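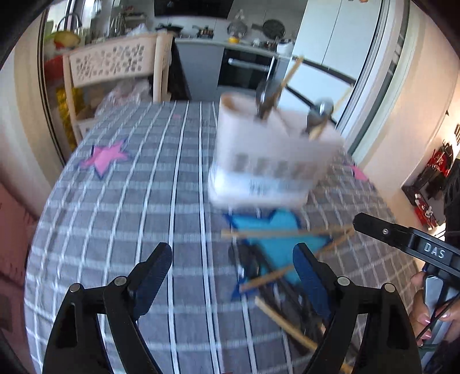
About > Our school > Who we are

26/09/2026, by Birgit Wiegand
2 min read

Guruvel is a small evening school for home cooking in the town of Prinatow. We teach adults to cook the dishes that families eat on a normal weekday, and we do it in simple English, as for most of our teachers English is the second or the third language. For many of our students it is the same.

The school was started by Ingeborg Lenz and Izzati Yeoh, who were neighbours in Gurnstead Street. Izzati wanted to learn how to bake a proper dark rye bread. Ingeborg wanted to make a laksa paste without buying it in a jar. They exchanged lessons during one winter, and in the spring two other neighbours asked if they could join. The first real course was held in Ingeborg's own kitchen, with a borrowed oven tray and too few chairs.

Today we have our own rooms above the Balogun bakery. One evening group has at most 18 students. Last year 420 people took a course with us, and our recipe collection now has 1,576 recipes, all written down by teachers or students and all cooked in class before they were accepted.

How we teach

A course has six evenings. Each evening begins with shopping talk: what to look for, what it should cost, what you can take instead when the shop does not have it. Then we cook in pairs, and at the end everybody sits down and eats together. The eating takes a full hour. It is a part of the lesson and we ask you kindly not to leave before it.

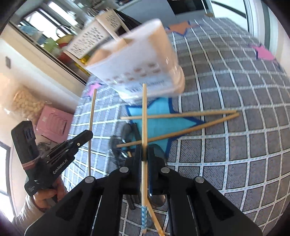
A bamboo chopstick with a blue-and-white band.

We do not give certificates and we do not train professional cooks. If you look for this, please ask us by post or at the office — we know good schools in the region and will gladly give you the names.

Our teachers

Izzati Yeoh teaches soups, curries and rice. Gerd Lindemann is responsible for bread, and also for the flour order, which he takes very seriously. Brunello Marras came to us from a hotel kitchen and gives the course on fresh pasta and the one on vegetables in winter. Ingeborg Lenz still teaches the beginners and plans the timetable. Birgit Wiegand answers your letters and keeps this page up to date.

Visiting us

The new courses start at the end of September. You can come to an open evening before you decide, and there is no charge for it. The entrance is in the yard behind the bakery, the second door, up the stairs. Please bring an apron and a box with a lid for what is left over.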